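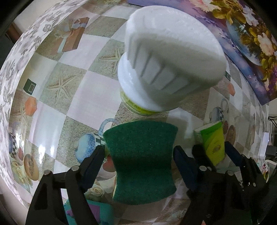 I started to learn the accordion at an age when my friends are starting to talk about their knees. It was last December, I had one free evening per week, and in the window of a second-hand shop in Derard there was a red instrument with two straps and a piece of paper saying that all the keys work. Almost all of them did. I practice at the table after dinner, when the plates are gone but the other things are not, so my usual audience is a white jar with a big lid and a green scouring sponge. They are patient listeners. I have played the same waltz for them so many times that I am a little ashamed.

In my country, when I was a child, the accordion was the instrument of weddings and of uncles. You did not choose it, it came to you with the family. I wanted the guitar, of course, like everyone, and my parents said no to both because of the neighbors. So when I moved here, to Llewellyn, I was already a person who had no music, and I thought this was settled for my life.

The first surprise was the weight. My instrument is a middle size, and still after 40 minutes my left shoulder is asking to stop. I believed that the fingers would be the difficult part. The fingers are difficult, yes, but the bellows are worse. You have to pull and push with the same strength all the time, and change direction at a moment when the listener will not notice. I change direction exactly when the listener will notice. My teacher says it is like breathing in the middle of a word, and she makes me sing the line first and mark with a pencil where I would take air.

The second surprise was the left side. There are so many buttons, and you can't see them! You find them only by touch, starting from one button that has a small hollow in it. That one is C. Everything else you count from there in the dark, and for the first 2 months I got lost every time I went farther than one row. Now I get lost only when I think about it, so I try to think about other things, for example what to buy on the way home.

On Wednesday evenings I go to a group in the back of the Danton library. We are beginners of different levels, if I can say so. One man plays very fast and never stops when the rest of us stop, and we have learned to wait for him at the end of the page. We play from an old method book called Kelero, which has a gray cover and strange English, stranger than mine. It tells the student to "be joyful from the wrist." I have tried this. I still don't know if I do it.

I also keep a notebook, because I am a person who keeps notebooks. Every evening I write the number of minutes. When I added the whole column last week, the result was 3,636 minutes. At first I was proud, and then I divided it into hours and it became a much smaller thing. But I like to see that the pages are full, and that there are only a few evenings with a zero. The zeros are mostly from the week when I had a fever. 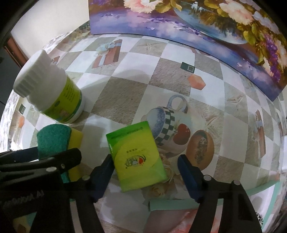
The table with the roses, where I do all my practicing. The green and yellow box stays too.

What I did not expect is how it changed my listening. Before, I heard a song as one thing, like a soup. Now I hear somebody's left hand doing "um-pa-pa" under it, and I can't stop hearing it, also in the supermarket, also in the music they play on the phone while you wait for the bank. Last week I was sorry when the bank finally answered.

About the neighbors, since my parents were so worried about them — I asked. I went to both doors with a cake and said that I practice from seven until a quarter to eight, and if it is too much, please knock. The one downstairs told me that she likes the waltz but would like to hear once how it ends. This was fair. I always stopped at the third part, where the right hand has to jump, and went back to the beginning.

So this month I work only on the third part. Four measures, very slowly, then four more. The group in Danton wants to play it together before the summer break, and I have said yes to the second voice, which is easier and has no jump. At home I am still learning the first one, for downstairs.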